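Search tickets
Enter ticket number or keyword
Go

Ticket 3940
Subject: Nightly export to Motance stops partway, no error
Opened by: Binta Akinola
Assigned to: Chiharu Ogura
Priority: High
Status: Closed
Opened: April 2023

Binta Akinola
Export of the parts catalog to Motance is stopping early. Should be the full list, getting 1335 rows and then nothing. Job says "completed". No error mail, nothing in the log I can see. Customers in the web shop are seeing old prices on everything past that point. Have rerun it twice by hand, same result both times. Need this fixed before the price change goes out please.

Chiharu Ogura
Got it. Few things:
- which server did you run it from, Barua or the old one
- anything changed lately on the catalog side? new items, new supplier, new fields
- send me the output file, don't open it in the spreadsheet first, it eats leading zeros

Binta Akinola
Barua. Old one is off since March.
Changes, yes. Skirnitz range was added last week, purchasing did the import themselves. Descriptions look ok in the catalog screen.
File attached. Did not open it.

Chiharu Ogura
File ends clean after row 1335, no half row. So the writer thinks it's done. Not disk space, checked, plenty. Not the timeout either, whole thing takes under a minute.

Tried:
Restarted export service. Same.
Cleared the temp folder. Same.
Ran with Skirnitz range excluded. Full file, every row there.
Ran Skirnitz only. Stops on the third item.

So it's something in those records. Looking at the raw text now. 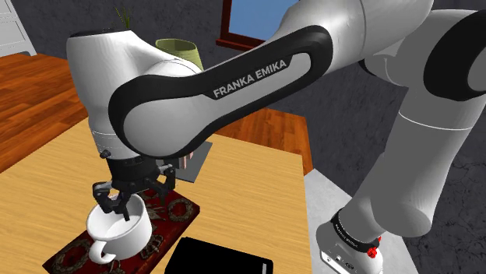 Third item has a stray control character in the long description, right after the word "bracket". Old end of file marker by the looks of it. Catalog screen just doesn't show it. Export reader hits it and figures that's the end of the input, closes the file nicely and reports success. Hence no error.

Probably came in from the supplier's sheet, they paste from some ancient system. Can purchasing send me the orignal they imported from?

Binta Akinola
Asked them. They have it, will forward.
Can I just retype the description for that one item? Need the prices out.

Chiharu Ogura
You can but it won't be only that one. Searched the whole range, 24 items have it. Leave them, I'll strip it with a script on the test copy first and then do live. Don't let anyone edit Skirnitz items for the next hour or so, whoever saves last wins and we'd get it right back.

Binta Akinola
Ok told purchasing and the counter.

Chiharu Ogura
Test copy done. Export ran through, row count matches the catalog. Spot checked a handful of descriptions, text is fine, just the bad character gone. Doing live now.

Live done. Export started by hand.

Binta Akinola
Motance shows the new file. But prices in the shop are still old??

Chiharu Ogura
Shop cache. It refreshes on its own overnight, I can force it. One sec.
Forced. Try again, and reload the page properly, not just back button.

Binta Akinola
Yes, good now. Checked the hinges and the rail sets, both new price. The Dreltunen items too, those were the ones we got calls on.

Chiharu Ogura
Good. Leaving this open till the nightly has run once by itself.

Also doing two things so it doesn't bite us again:
1. import now drops control characters, except line breaks and tabs
2. export compares its row count to the catalog at the end and mails both of us if they differ. Should of been there from the start.

Mail goes to the shared box as well. If you get one don't rerun, just reply to it so it lands in a ticket.

Binta Akinola
Nightly ran, no mail, counts match. Purchasing asks if they can edit Skirnitz again.

Chiharu Ogura
Yes go ahead. If they reimport the supplier's sheet it'll go through the new filter, so that's fine too. Closing.

Status changed to Closed by Chiharu Ogura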